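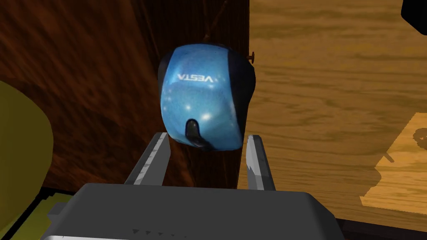
3.2 O apego ao periférico de entrada

Quem estuda a vida material dos escritórios aprende cedo que o mobiliário muda sem protesto e que o mouse não muda sem guerra. Na Jurnedon, seguradora de porte médio onde conduzimos a primeira etapa do trabalho de campo, a troca das cadeiras passou sem um único e-mail. A troca dos mouses, anunciada em fevereiro, gerou uma correspondência interna que ocupa 3.480 linhas do nosso corpus e que inclui, entre outros gêneros, uma ode.

A literatura sobre ergonomia costuma tratar essa resistência como ruído. O funcionário prefere o aparelho antigo por hábito, o hábito cede com o treinamento, e o parágrafo seguinte já fala de tendinite. Os nossos dados são menos dóceis. Entre os entrevistados da Jirbridge, empresa do mesmo grupo, a preferência pelo mouse com fio sobreviveu a 2 campanhas de substituição, a um folheto ilustrado e a uma palestra com coffee break. O argumento mais frequente era o da pilha, que acaba sempre durante o fechamento do mês. O segundo era de ordem moral: o fio, disseram-nos, impede o empréstimo, e o empréstimo, na Jirbridge, é uma modalidade lenta de furto.

Figura 4. Mouse azul de laterais pretas, com a inscrição VESTA em letras brancas e um cabo fino e escuro (imagem gerada por computador).

A cor tem nesse quadro um papel que subestimamos no projeto inicial. Aparelhos pretos ou cinzentos circulavam entre as mesas como canetas. Um mouse de casco azul brilhante, do tipo da Figura 4, era reconhecido à distância e devolvido com pedido de desculpas. Os entrevistados falavam de "o azul" no singular, como quem fala do cachorro da família, e duas equipes chegaram a redigir normas sobre quem o herdaria em caso de transferência. O setor de compras, consultado, informou que a cor havia sido escolhida por estar em promoção.

Para medir o vínculo, adaptamos a escala Whitlock de apego a objetos de trabalho, concebida para ferramentas de marcenaria. A adaptação exigiu retirar os itens sobre afiação e manter, após alguma discussão, o item "sinto falta dele nas férias". As respostas foram processadas no Plindum, que aceita até 2.000 registros por lote e recusa acentos, o que explica a grafia das categorias no apêndice.

Duas limitações merecem registro. A amostra é voluntária, e quem se oferece para falar do próprio mouse durante quarenta minutos talvez não represente a população geral. Além disso, um dos autores usa trackball, condição que os participantes descobriram na segunda semana e à qual atribuímos a frieza das entrevistas seguintes.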